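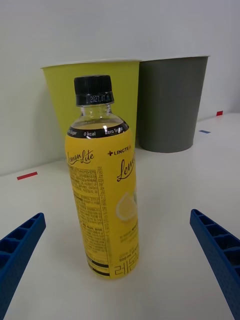
So my sister asked me last Monday whether she should hold off on hiring a cleaner, what with robots coming any minute now. I laughed, and then I spent an entire evening reading up on it (dishes still in the sink, naturally).

The short version is that picking up one bottle and putting it in one bin is pretty much where a lot of this stuff lives right now. Which sounds silly until you try to write down how you do it yourself! How hard do you squeeze? What if it's half full? What if the bin you want is behind the thing you're holding? I got as far as step four and gave up.

Gintarė Vaher, who I used to work with at Botel, thinks I'm too gloomy. She'd happily pay $3,000 for something that only sorted the recycling and nothing else. I'd go to $325, and it would have to do the socks too.

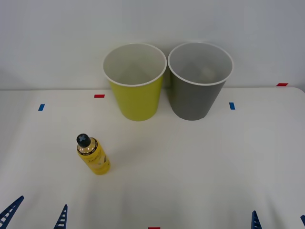
Would I buy one for the house this year? I'd wait, because my kitchen changes every 30 minutes and I have 2 kids who leave juice bottles in places I can't even reach.

Shop floors are a different story, I think. Same parts, same shelf, same spot all day long, and somebody around to fix things when they jam. Laundry is the one I'm really holding out for. A towel, fine, maybe. A fitted sheet? I can't fold one of those either.

Anyway, I told my sister to call the cleaner.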